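How to Set a Round Table with Square Placemats

Every May, when the windows finally stay open past supper, I get the urge to have people over, and that means pulling out the round table and the drawer of mismatched mats I've been adding to for years (most of them from a little housewares shop in Sanville, where I can't be trusted with a shopping basket). Square mats on a round table sound like a bad match, but they look lovely once you get the hang of it, and it's a nice quiet job for the hour before everyone shows up. 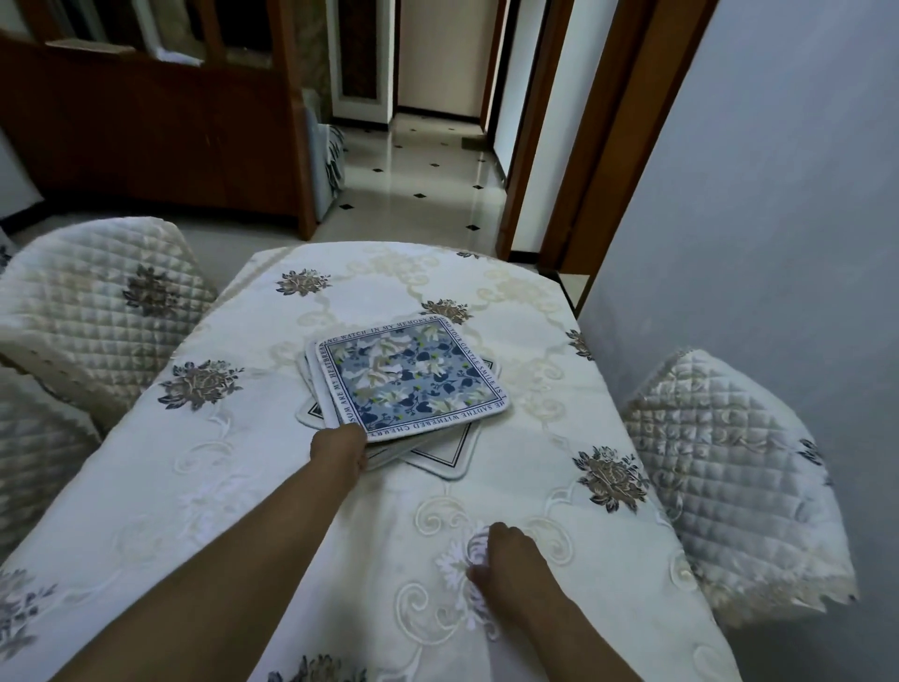 Reading time: 2 minutes

Start with the cloth. Smooth it from the middle outward with flat hands and let it drape on its own. Mine has embroidered flowers scattered all over it, and I used to think a patterned cloth called for plain mats. I don't believe that anymore! If the cloth keeps to creams and grays, it will put up with blue leaves, lettering around a border, and just about anything else you lay on it.

Next, bring the whole stack to the center of the table and fan it out a little so you can see what you've got. I keep odd shapes in with the squares, and there's a white star in there that I love dearly, but for a sit-down meal I stick to one shape and save the star for under the teapot.

Now deal them out. Think of the table as a clock and put one mat at twelve, one at three, one at six and one at nine. Do the two that face each other first, then the pair on the sides. With a round table there's no straight edge to line up against, so use the chair instead: stand behind it, take the mat by both sides, and set it down square to the chair back. The front corners should sit just inside the curve of the table. If they poke over, slide the mat toward the middle.
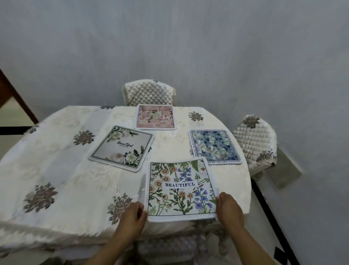
Four mats, four different prints, one for each side of the table.

Once they're all down, walk a full circle around the table and nudge whatever looks crooked. I usually swap a couple at this point too, so the busiest flowers aren't sitting right beside each other.

For cleanup, check the tag on your mats. Mine get a damp cloth and a dry towel, and then they go back in the drawer lying flat, with the biggest on the bottom.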